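Kirui 3-Finger Hand Kit — Club Edition

Sold by Lelterico. Ships flat in one box. Tools not included, see below.

Page updated Thursday, July 20, 2023. New finger links in this batch, old links still fit.

What it is

Three-finger hand for school robotics clubs and student project teams. Jointed fingers, one palm housing, linkages inside. You build it, you wire it, you break it, you order a link bag and build it again. Meant for grades 9 and up. Younger is ok with an adult on the small screws.

We made the first ones for our own after-school club and then the other clubs in the league kept asking. So now it's a kit. Same parts we use, same bags, labels are a little nicer.

In the box

Palm housing, two halves
Finger sets, 3
Fingertip pads, 3, plus one spare
Bag A — pivot bolts, hex socket
Bag B — small screws, silver (count before you start, pour them in a dish)
Bag C — linkage rods
Servo pack, only if you ordered the Full version
Finard driver board, Full version only
Printed build guide, plus a wall sheet for the shop

NOT in the box: hex keys, power supply, USB cable, arm. Base plate fits the Tondska club arm with no adapter. For other arms you need the adapter plate, sold seperately.

Which version

Bare — plastic parts and hardware. For teams that already have servos in a drawer. Check the servo size chart first, please. Most of our returns are this.

Full — everything above incl. servos and driver board. Start here if it's your first hand.

Class pack — 3 Full kits, one spare link bag, one extra guide. Works for a class split into teams. Comes in one big carton, pretty heavy, have someone meet the truck.
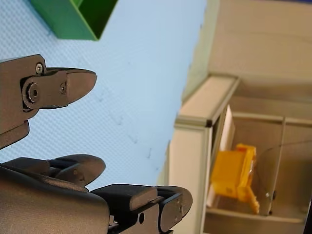 Build time is two club meetings if the kids read the guide. Three if they don't. First meeting, do fingers only. One finger per pair of students, then everybody compares. Second meeting, palm and rods. Don't let anyone wire it the same day they finish the palm, they rush it and pinch a cable.

Pivot bolts: snug, back off a quarter turn. Finger should drop under its own weight before the rod goes in. If it sticks, it's too tight or there's a bit of plastic left in the bore. Clean it out with the key, don't force.

Small screws go into plastic. Hand tight. No power drivers. We mean it. A stripped link is not a warranty item.

Using it in the league

The hand is legal for the 2-minute sort and the open tabletop event. Not legal for the lift event, over the size box when open. Check your own rule sheet, our region changed theirs in January and yours may have too.

For sort practice, start with big light things with flat sides. Then blocks. Then whatever the judges like to throw in. Soft stuff is hard, leave it for later in the season. Put down a mat, bare table tops are slippery and the parts slide off ahead of the fingers.

Teams usually close too fast. Drop the speed setting in the Finard menu to the second step and leave it there til the driver gets through a full round without a drop. Then go up.

Log your runs. There's a blank log page in the back of the guide, copy it as much as you want.

Wear and spares

Our bench unit went 1,000 open-close cycles before we swapped a rod. Your club will be rougher on it than our bench. Look over the rods every month, bolts every week. Fingertip pads wear first, they pull off and press back on.

Link bag, one finger — in stock
Pad bag, 3 pads — in stock
Rod bag — in stock
Palm half, left — back order, sorry
Palm half, right — in stock
Guide, extra copy — in stock, or print the PDF

Part files for the links are on the download tab if your club has a printer. Print solid, not hollow. Palm files are not posted, too many bad prints came back to us as complaints.

Price

Bare kit is $153. Full and Class pack prices show when you pick the version at the top — they move with servo cost so we don't put them in the text. School purchase orders are fine. Send the PO with the ship-to name on it, a lot of them come with no name and the box sits in a front office all week.

Shipping and returns

Ships in 2 business days when in stock. Returns ok if the bags are still sealed. Opened bags, no. Missing part, send us the bag letter and a photo of the packing slip and we mail it out, no charge.

Questions

Use the form on the contact page. Put your club name and version in the first line. Summer replys are slow, half of us are at build camp.

Also see: Tondska club arm, adapter plate, link bag, Finard driver board (single)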